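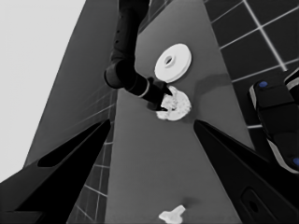
Questions about the Nornwood Bean Pot, our monthly soup and stew swap

The Bean Pot has been going long enough now that the same questions land in the inbox every month, so they're all collected on this page. If yours is missing, write to us and it may well end up here!

## What is the Bean Pot?

It's a swap. You cook one big batch of soup, stew or chili at home, pack it into pint containers, and bring it to the hall in Nornwood. You go home with the same number of pints, all made by other people. We started with split pea and not much else, and the recipe binder is now up to 203 soups. My own freezer has never looked better.

## Do I have to be a good cook?

Not at all. If you can soften an onion without burning it you're ready. One of the most requested soups in the binder is white beans, canned tomatoes, garlic, a parmesan rind and water. That's the whole list, and I could eat it every night in February.

## Does it have to be vegetarian?

Yes, everything in the swap is vegetarian, and that includes the broth. Please check your bouillon, because some of the "vegetable flavor" cubes have chicken fat in them. Dairy and eggs are fine if they're on the label. Vegan pints go on their own table, which fills up fast, so head there first if you need it.

## How much should I bring?

Between four and eight pints. A standard stockpot gives you eight with a bowl left over for the cook (you've earned it). Leave an inch of space at the top of each container or the lid will pop off in the freezer.

## What goes on the label?

- Name of the soup
- Every ingredient, including oil and spices
- The month you made it
- Mild, medium or hot

Please write out nuts, peanuts, sesame, wheat, soy, milk and eggs in capital letters. Masking tape and a marker are perfect. Ballpoint on a plastic lid rubs right off, as I learned with a very mysterious orange puree that could have been carrot, squash or sweet potato.

## Can I bring something that isn't soup?

Cooked beans in their liquid, yes, please! Also dal, chili, curry, and sauces thick enough to spoon over rice. We've had to say no to salads and anything with cooked pasta in it, which turns to mush when you thaw it. If you're making minestrone, leave the pasta out and write "add small pasta" on the lid.

## Which soups freeze best?

Lentil, black bean, split pea, tomato, and nearly any pureed root vegetable. Potatoes in chunks go grainy, though mashed into the broth they're lovely. Cream and coconut milk can separate a bit in the freezer, and a good whisk over low heat usually brings them back. Stir in fresh herbs and lemon juice when you reheat. A squeeze of lemon over thawed lentil soup is one of the great cheap pleasures of this life.

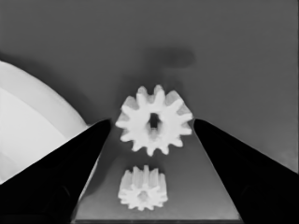

## Do I have to soak the beans?

For chickpeas and kidney beans I do, overnight, with a spoonful of salt in the water. For black beans I've stopped bothering and just cook them longer. Lentils and split peas never need it. Whatever you do, boil kidney beans hard for at least 10 minutes before turning them down, and don't start them raw in a slow cooker.

## Where do the dried beans come from?

We buy in bulk from Nasrallah, the dry goods store in Plultport, and members can add to the order. The giant limas are spectacular and the red lentils cook down like velvet. Last year the group went through 1044 pounds, and I'm still delighted every time I think about it. The order form goes out with the newsletter.

## What does it cost?

It's $2 a visit, for the hall. The bean order is separate and you pay what we pay.

## When and where?

The hall behind the library in Nornwood. Doors open at 5:30 p.m. and swapping starts at 6:00, once all the labels have been checked. We take a break in July, when it's too hot for anyone to want a pot on the stove. Folks coming from Rostmont often share a ride, so ask on the mailing list. Bring a cooler in summer, and an old towel to stop the containers from sliding around in the trunk.

## Is there a limit on how many people can come?

The hall holds 100, and the winter swaps have come close. Sign up by email and you'll have a spot. If you can't make it, let us know so the next person can have it.

## Can I have the recipe for the one with peanut butter and collards?

Everyone asks! It's in the binder under "Greens," with a note in the margin saying to double the ginger. I agree with the note. Take a picture of any page you like, and if you change something and it comes out better, add a note of your own.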